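The Returns Bench at Murholm

When Murholm brought a robot arm to its returns bench in January, the toy distributor had three people working there. It still has three. What they do between the start of the shift and lunch is different.

Marama Kerslake used to lift every box herself, turn it over, look at the corners and key in a grade. By afternoon her wrists hurt. Now the arm does the holding and turning, and she decides the grade from a screen beside the bench.

Scuffs are most of the job. A box with brown marks and a torn edge can't go back out as new, even if the toy inside was never touched. 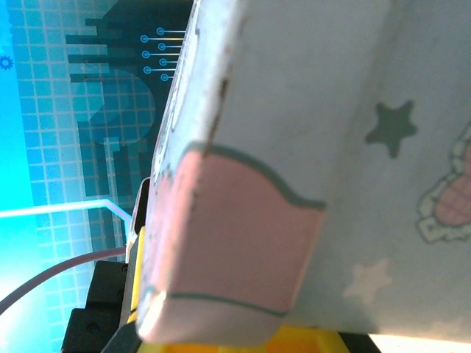
Who makes the call

The software, supplied by Dritidel, suggests a grade for each box. Kerslake can overrule it, and in the first weeks she did so often. It was too hard on pale cardboard, she says, and read printed specks as dirt.

Eifion Nicholas, who runs the floor, wanted the arm to grade alone at night. The staff objected, and the plan was dropped after 10 shifts. "I didn't like signing for boxes I hadn't seen," says Maysoun Sabbagh, who works the bench with Kerslake.

Pay has been a slower subject. Two of the bench workers trained to clear jams and reset the gripper, and they asked for a higher rate. Nicholas says talks are still open.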